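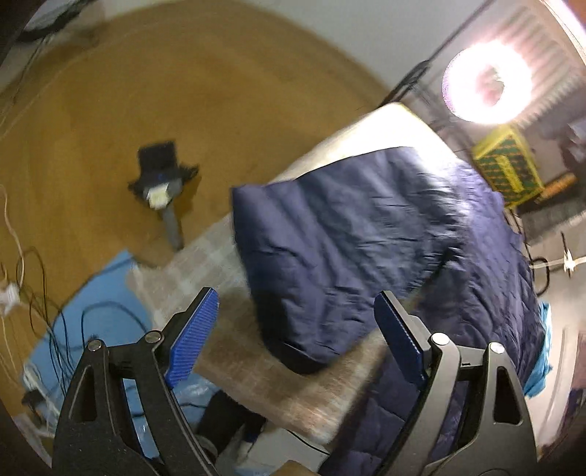 Stiltetau

Stiltetau is an eight-story residential condominium building in the Wynne section of Brotik. It was designed by Nayeli Chambi and has 112 apartments, most with one or two bedrooms. The facade is gray brick with deep-set windows and narrow balconies on the courtyard side.

Amenities

The building has a part-time doorman, a bicycle room, a shared laundry and a roof deck. There is no garage. The lobby was redone by Nuria Campos in pale stone and oak.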